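Visit report: teleoperation and hand-guided teaching, Illwood
8 Nov 2020

The Illwood site occupies the ground floor of a former print works and is shared by two groups, Clavlow, which builds the arms and grippers, and Maruyama, which writes the teaching software. The open day ran in small parties. Ours had 7 people and was given a little under two hours, most of it at the benches.

The first stop was hand guiding. The arm is put into a low-stiffness mode and the operator moves it by holding the last link. Joint angles are logged the whole time, and a button on the collar marks the points where the gripper should open or close. I tried it with the arm unloaded. The shoulder moves easily, the elbow less so, and the wrist needs a firm twist before it starts to turn. The staff said friction in the wrist gearbox is compensated in software and that the values are retuned every August, when the building is warmest. Small moves near the table are the hard part. My hand pushed the tool down when I meant to push it sideways, and the log showed it clearly.

A second drawback came up in questions. During hand guiding the operator's arm is often in view of the overhead camera, so the images recorded do not match what the robot will see when it works alone. Maruyama therefore uses hand guiding only for paths and fixed waypoints, and collects anything that depends on vision by remote control.

The remote station is called Janik. It consists of a small leader arm with the same joint layout as the large one, a foot pedal, and two monitors. The operator moves the leader and the follower copies it. A trigger under the index finger sets the gripper opening. There is no force feedback to the hand. Contact has to be judged from the monitors, and the left one carries the wrist view.

Picking up irregular objects was the task under way at the benches. The approach is taught in two steps. The operator first brings the open gripper down beside the object, then shifts sideways until a finger lies along its edge. Closing comes after that. The wrist camera has a fixed focus and sits close to the fingers, and at short range both the finger and the object go soft. Trained operators work mainly from the gap between the two.
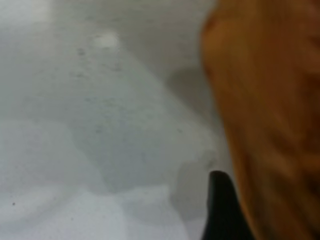 Wrist view at close range, with one finger of the gripper against the left side of the object.

I asked whether a sharper lens would help. The answer was that one had been tested and dropped. It was heavier, it stuck out past the housing, and the operators' success rate did not change enough to justify it. Reflections on a pale work surface were described as the bigger problem. Highlights and shadows shift with the arm, and a model trained on too few lighting conditions can take the edge of a shadow for the edge of an object. Recording is now split across 4 lamp settings.

The data side was covered at a desk in the corridor. A demonstration is saved as one file with joint positions, gripper opening, pedal state and camera streams on a common clock. The current set for the picking task holds 3,000 demonstrations. A trained operator records 70 in a shift, including resets. Failed attempts are kept and tagged, and the tagging is done by the operator straight after the attempt. Pauses are trimmed later. Long pauses before contact were found to teach the robot to hesitate at the same height.

Two points were left open. Maruyama had no figures on how well a set recorded by one operator transfers to a policy used on another bench, though the comparison is planned. Clavlow would not give a price for the leader arm and said only that the joints use the same parts as its education kit.

Visitors could use Janik for a few minutes at the end. Delay was not noticeable. Depth was difficult on the wrist view alone, and I stopped well short of the object on my first two tries. With the side camera on the right monitor it became manageable. My third try reached the object and the fingers closed on one end of it, which the operator tagged as a partial grasp.

Parking is behind the building, entered from the canal side. Closed shoes are required on the bench floor.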